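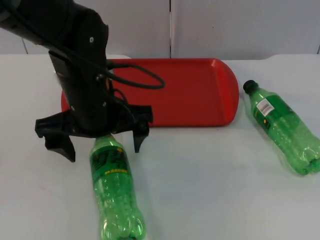 Ryan Parsons wrote after the last report that it gave too much room to the pumps and hardly any to the filters, and that slow sand beds deserved a proper account before the remaining ones are taken out of use. The open day at Hindham waterworks on 16/06/2024 gave the chance to write one.

Hindham takes raw water from the Cevton reservoir by gravity main. The main is cast iron, 24 inches in diameter, and enters the site under the east road. Flow is controlled at a valve house which was open to visitors in groups, although the lower gallery was closed for painting. The original gate valves are still in place. Two have been fitted with electric actuators and the others are worked by hand with a long key.

From the valve house the water passes to the primary filters, which are rapid gravity units of the usual pattern, coarse sand over graded gravel, backwashed with air and then water. Backwashing was shown twice in the course of the morning. The air scour lasts a few minutes and turns the whole surface brown. The dirty water goes to a settling lagoon behind the laboratory and the clear part is returned to the inlet.

The slow sand beds are on the lower terrace. Six were built and four are in service. Bed 3 had been drained for cleaning, so the surface could be inspected from the ramp. The biological layer had dried to a thin grey-green crust which lifted in plates. Ruth Hartley led this part of the tour and explained that skimming removes only the top inch or so, and that the sand is washed on site and kept in a bay until the bed has become shallow enough to need refilling. The last refilling of Bed 3 took 556 tonnes. After refilling, the bed is run to waste until samples are clear, which takes longer in winter.

I asked about algae. The beds are uncovered and in a warm August the filamentous growth can shorten a run considerably. Covers were tried on Bed 5. Run lengths improved, but access for skimming was poor and the covers were removed. The concrete footings can still be seen along the north wall.

The laboratory was open as far as the counter. Routine tests are for turbidity, colour, pH, residual chlorine and coliforms, the last on samples of 100 ml. The turbidity meters on the bed outlets are made by Clarell and are checked against a bench instrument at each shift. Vojtěch Hudec asked whether the outlet meters drift. The reply was that they do, mostly from fouling of the cell, and that the wipers are changed on a fixed schedule.

Treated water is held in a covered tank and pumped to Sowerby service reservoir, at a top water level of 484 feet. The pump hall was on the route but I have left it out this time apart from one correction: the standby set is diesel, and my earlier report gave it as gas.

Parking was in the field opposite and the ground was soft near the gate. The printed guide has a good section drawing of a slow sand bed but shows the underdrains running the wrong way. Graciela Valdebenito has a corrected copy. The sand washer was not working on the day. It is expected to be shown at the August opening, when the lower gallery should also be accessible.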